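How Does a Door Work?

You probably open and close doors many times a day. A door is a flat panel that fills a gap in a wall. Most doors hang on hinges, which are metal joints that let the door swing. The hinges are fixed to the door frame on one side. On the other side is the handle.
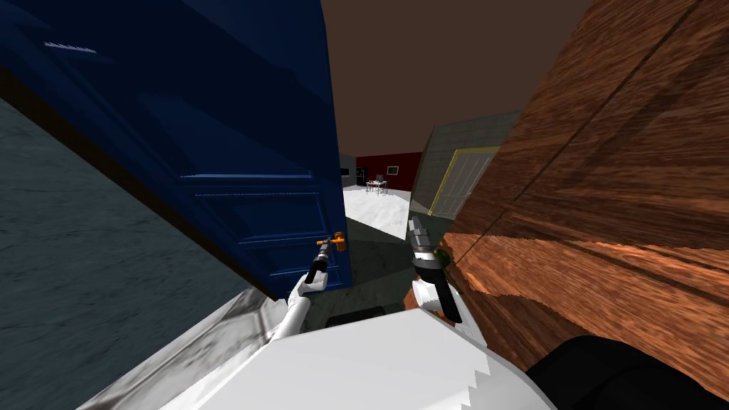

A blue door with an orange lever handle.

When you press a lever handle down, it turns a small bar inside the door. The bar pulls back a piece of metal called the latch. Let go, and a spring pushes the latch out again.

Try pushing a door close to its hinges. It is hard work. Now push it near the handle. It moves easily. The further you push from the hinges, the less force you need.

Many old doors are made with panels. Wood swells in damp air and shrinks in dry air. Each panel sits loosely in a groove, so it has room to move without splitting.
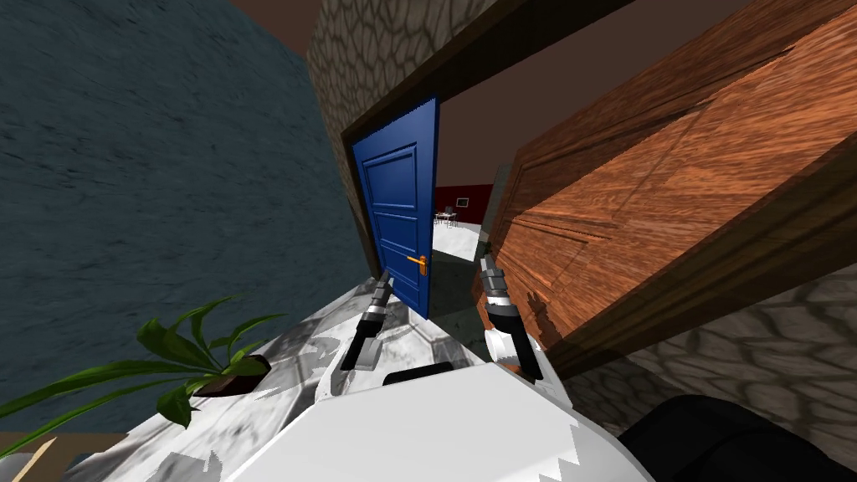
Why does a door sometimes stick in wet weather?
The wood takes in water from the air and gets slightly bigger, so it rubs against the frame.

Words to know
Hinge: a joint that lets a door swing.
Latch: the part that holds a door shut.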